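Retail Buying and Gift Merchandising
Handout 5: Gifts for people who cook

Read this before the October session. Bring your completed price sheet from Handout 4.

1. Who is buying

Kitchen gifts are mostly bought by someone other than the person who will use them. The buyer often does not cook much and can't judge quality, so they go by price, packaging and whatever the shelf card says. Mariann Dobos calls this the "second-hand decision" in her reading, and we will use her term on the test.

There are two main groups. Planned buyers come in with a name and a budget. Last-minute buyers come in with a deadline. The second group spends more per item and returns less, but wants the item boxed and ready to hand over.

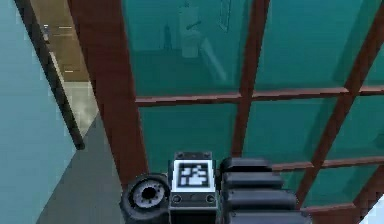 Fig. 5.1. Gripper assembly in front of a glass partition (computer rendering).

2. Price bands

The Cadden store sorts its cooking gifts into three bands: small (dish towels, wooden spoons, spice tins), middle (oven mitt sets, cutting boards, recipe binders) and large (knives, cast iron, stand mixers). Most stores carry too much in the large band because it looks good in the window. At Cadden the middle band sold 340 units last season and the large band sold 151, on nearly the same shelf space.

Work out the sales per foot of shelf for both bands before class. Shelf lengths are on your price sheet.

3. Sets and single items

A set solves the buyer's problem of whether one item is enough. It also hides the price of each piece. Keep these points in mind:

Every piece should be something a home cook would use. One filler item brings down the whole box.
Do not mix sizes of oven mitt in one set.
Food items shorten the shelf life of the set. Date the box by the item that expires first.
Engraved or printed names need a cutoff date, posted at the register.

Szabolcs Halász ran a trial order of 200 boxed sets for Plelton. The returned boxes nearly all had the same complaint: the recipient already owned the pepper mill. Plelton now sells the mill separately.

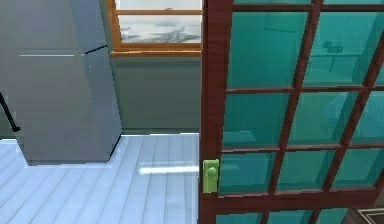 Fig. 5.2. Large gray refrigerator, upper and lower compartments (computer rendering).

4. Wording on shelf cards

Name the cook on the card. "For the weekend baker" works better than "Great gift idea." Avoid cards that say "for him" or "for her" on kitchen goods. Keep it under 12 words and put the price on the same side as the text.

Assignment

Write three shelf cards, one for each price band, and plan one boxed set for the middle band. List the cost of each piece, the box, and the selling price. Brisa Camacho will collect these at the start of class. Late work goes in the tray outside the Hajdu room.

Reading: Dobos, chapter 5, first half only. Skip the section on catalogs.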